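Bench and Bin Inspection Checklist, Plonadham Workshop, Room 6
Inspected by Kirsty Sowerby, 8 July 2026. Copy to Maureen Tindall.
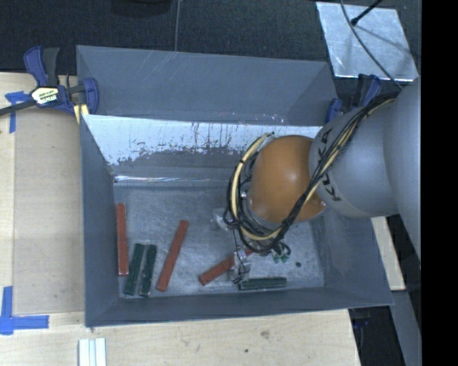
Marks used on this sheet: OK, Watch (usable, look again next time), Fix (job needed, name and action in the comment), N/A. Write a comment for anything other than OK. Please don't leave a line blank. The January sheet had several and I had to go back and check them again.

Section A. Table

A1. Table stands firm when pushed from each side
OK

A2. Top free of splinters and raised edges where hands or sleeves rest
OK
Comment: Ran a cloth along all four edges and it did not snag.

A3. Bin does not overhang the tabletop
OK

A4. Clamps tight
Watch
Comment: Left one is fine. Right one took another quarter turn by hand. Check it at the start of each day this week and write it in the bench book if it has moved.

Section B. Metal bin

B1. No cracks or splits in walls or floor
OK
Comment: Looked at all the corners with a flashlight, and the seam where the back wall meets the floor. Nothing open.

B2. No sharp edges or burrs
OK
Comment: Checked with a gloved hand first and then a cotton swab. The front edge is the one people lean over, so go slowly along there.

B3. Surface condition, inner back wall
Watch
Comment: The upper part is worn to a whitish, shiny band. There are dark vertical scratches and drip marks in it, and the lower edge of the band is flaky and uneven. Below that the metal is dull gray. I rubbed it with a dry white cloth and got a little dust, no loose pieces. If flakes start turning up on the floor of the bin, change this to Fix and send it back to Staniforth for stripping.

B4. Surface condition, rear panel
OK
Comment: A few faint diagonal scratches. Small reddish and white scuffs on the ridge toward the right. Cosmetic.

B5. Surface condition, floor of bin
OK
Comment: Bare metal, mottled and scuffed all over. Normal wear for this bin. Don't paint it.

B6. Stains or spots
Watch
Comment: One small round dark spot on the right part of the floor. I have not decided what it is. Compare its size at the next inspection.

B7. Bin clear of tape, film, wrappers and other scraps
Fix
Comment: Crumpled see-through patch near the middle of the floor, tape or plastic. Maureen to lift it with the plastic scraper and wipe the spot with Lolia cleaner on a rag. Do not spray straight into the bin. No metal scrapers, please, the floor is marked enough.

B8. Cable loop not trapped under bars or under the bin
Watch
Comment: There is a loop close to that same patch. It was free when I checked. Look at it again whenever the bars are moved.

Section C. Bars

C1. Full set in the bin
OK
Comment: 6 in total, three red and three dark green. If one is missing, look under the bench before ordering. Plevov only sells them in packs of 100.

C2. No splits, sharp chips or raised corners
Watch
Comment: One of the dark green bars has small pale chips and worn spots along its edges. It is the right-hand one of the two lying side by side. I felt along the chips and they are shallow. Keep it in use. Take it out if any chip catches a fingernail.

C3. Bars lying flat on the floor of the bin, none propped on a wall
OK
Comment: One red bar sits close against the left wall and another has its end nearly at the front edge of the floor. Neither is a problem. Slide a bar away from the wall before picking it up so you don't scrape your knuckles.

C4. Clean and free of grease
OK

Section D. Around the bench

D1. Floor dry, nothing to trip on
OK

D2. Lighting good enough to see all corners of the bin
OK
Comment: The back wall gets plenty of light, but the shine off it can hide scratches. Move your head or use the flashlight from the side.

D3. Gloves and eye protection on the hook
Fix
Comment: Glasses there, only one left-hand glove. Maureen to bring a new pair from stores.

D4. Bin number readable in the register
OK
Comment: Entered as 194. The old register has it under 4000, with a line through it. Leave the old entry as it is.

Open jobs

B7, remove patch and wipe down: Maureen Tindall
D3, gloves: Maureen Tindall
A4, daily clamp check: whoever opens the room

Reply from Maureen: Gloves done, size medium. I'll do B7 once I have found the plastic scraper. Could we keep it in the drawer under this bench from now on?

Reply from Kirsty: Yes, left-hand drawer. I'll add it to Section D on the next sheet.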